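Prevow
2020-08-13

Desk sorting, day two. A few posts on this so I don't clog things up with one long one. Yesterday was paper. Today is the little shelf and what goes in it.
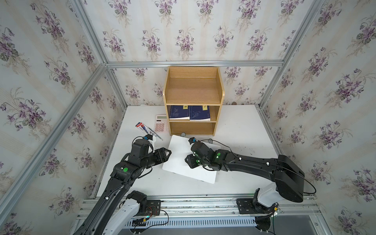
I've been putting this off since January. Everything I needed in a working day was in one heap by my left elbow, and everything I didn't need was in the same heap.

–

The rule I'm trying is that the shelf holds reference books only. So far that means the two dark blue ones with the plants on the covers, which live in the middle. They both have a yellow sticky label near the top. I write on those in pen and swap them when they get tatty.

–

Why the middle and not the top: I tried them on top first and kept using them as a wall to pile post against. In the middle compartment there isn't room for that.

–

Top and bottom are staying empty for a fortnight. If I find I keep reaching for something, it gets a place. If I don't, it goes in the cupboard in the hall with the printer paper.

–

Someone asked about the shelf. Light oak-grain finish, open at the front, three compartments, sides that curve a bit at the top. It came from a second-hand place called Bustamura. They had 2 of them and I only took one, which I slightly regret.

–

It sits straight on the table. I did think about fixing it to the wall but I'm not putting screws through that wallpaper. I like the violets. I know not everyone does.

–

If you're matching the paper for a repair, by the way, the stripes are faint but they are there, so line those up first and then worry about the flowers. I learned that on a piece behind a door in my last flat and it still looked wrong from the hall.

–

Calculator: pink, big enough to use without my glasses, lives to the left of the shelf. I do the household sums on it every month. Yes, my phone has one. I put my phone down somewhere to use the calculator and then I get the sums finished.

–

Pens. I went through the whole jar yesterday evening with a scrap of paper. About 40 pens, and most of them were dried up or belonged to a bank. The dead ones have gone. The new one is still in its packet and it's staying in there until the one I'm using runs out.

–

The white board with the rounded corners hasn't got a home yet. Too big for the shelf whichever way I turn it. Options are flat on the table as something to write on, or upright beside the shelf. Upright looks tidier in my head but I think it'll slide.

–

Reply to a couple of you: no, I'm not buying boxes or dividers. I've got a drawer full of dividers from the last time I did this.

–

Someone else said label the compartments. With three of them I think I can manage, but I'll bear it in mind if the top one starts filling up.

–

Old notebooks were the slow part. One had 600 pages and I'd used the first few. I've torn those out and it can be the new rough book. The rest went in the recycling apart from one with recipes in it, which is now in the kitchen.

–

Cable drawer tomorrow. I've had a look in it and shut it again. If anyone has a way of storing long leads that doesn't involve buying something, please tell me before the morning.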